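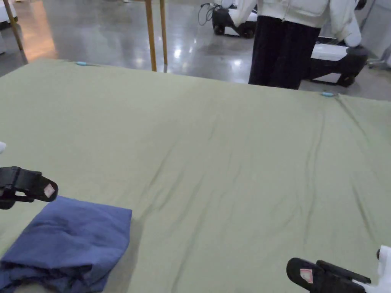 Green cloth held with light-blue clips along the edge of a large table.

About Brokel

Brokel supplies pavement temperature forecasts and winter operations support to state, county and municipal road agencies. The company does not issue public weather warnings. Its forecasts are written for people who schedule plow crews, order salt and decide when a road is to be pretreated, and they are delivered on the agency's shift schedule.

The company was started by Innes Crichton, a former county road engineer, after several seasons of working from airport forecasts that gave air temperature and snowfall but not the condition of the pavement. The two can differ by a wide margin. A bridge deck may freeze while the approach on either side stays wet, and a road that was cleared at 4 p.m. may refreeze once the sun is off it. Most of our work concerns that second case.

What we do

Site forecasts. We issue hourly forecasts for 857 road points. Each point has its own record of elevation, shading, pavement type and traffic volume. Forecasts give surface temperature, surface state (dry, damp, wet, slush, snow or ice) and wind at ten feet. Points are added at the request of the client agency after a site survey.

Flash freeze notices. A notice is sent when wet pavement is forecast to fall below freezing faster than a crew can treat the assigned route. The threshold is set route by route, as treatment time depends on route length, truck capacity and the distance back to the salt shed.

Blowing snow guidance. Open road segments are rated by wind direction. The rating covers fetch, snow cover upwind, and any fence or tree line. It is reviewed each fall, before the first forecasts of the season go out.

Post-storm review. Within 55 hours of the end of an event, the agency receives a report comparing the forecast with sensor readings and, where the agency supplies them, truck logs. Misses are listed first.

Drilloso

Drilloso is our pavement model. It is a heat balance model that runs in one dimension, from the road surface down to a depth of 200 centimeters, and it is restarted every hour with current readings. Where a point has no sensor, the model starts from the nearest two comparable sites and the output is marked as estimated. Agencies receive the marked and unmarked values in the same file, with a flag in the last column.

Drilloso does not predict traffic, and it does not recommend an application rate. Rates are set by the agency. We can load an agency's own rate table so that it appears beside the forecast, but we do not edit it.

Pikine

Pikine is the message system that carries forecasts and notices to clients. It sends by email, text message and direct data feed. A notice that is not acknowledged within the time set by the client goes to the next contact on the list, and then to the duty forecaster, who calls by phone. Every message is kept with its send time, delivery time and acknowledgment. Agencies have used these records in cost recovery filings after declared emergencies, and an export in table form is available on request.

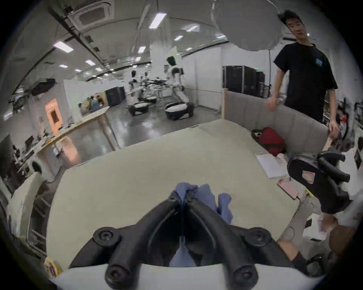 Blue-lavender cloth on the beige tabletop.

Staffing

The forecast desk is in Menzies. It is staffed around the clock from November through April, with overlapping shifts so that the outgoing forecaster can brief the incoming one. From May through October the desk works daytime hours and is mainly occupied with site surveys, model checks and training for client agencies.

Forecasters are required to have a degree in meteorology or equivalent service experience. New forecasters spend one full season working beside a senior forecaster before they sign notices on their own. All desk staff ride along on a plow route at least once, on a working shift, with an agency that has agreed to take them.

Work with emergency centers

During a declared winter emergency, Brokel can assign a forecaster to a client's coordination center, in person or by phone. The assigned forecaster takes part in scheduled briefings, answers questions about road points in the contract area and passes field reports back to the desk. The official forecast remains that of the government weather service. If our surface forecast depends on an air temperature different from the official one, the briefing says so and gives both numbers.

Contracts and service area

Contracts run by season, from October 1 or from the date of the first site survey, whichever is later. Small townships may join a county contract and receive forecasts for their own points at the county price. We do not sell forecasts to private parties for use in legal claims, and we do not release one client's records to another.

Agencies planning to add service for the coming winter should send a list of routes and existing sensors by the end of July. Lists received after that are surveyed as weather allows. Survey requests, sensor data formats and questions about notice thresholds go to the Menzies desk, attention Innes Crichton.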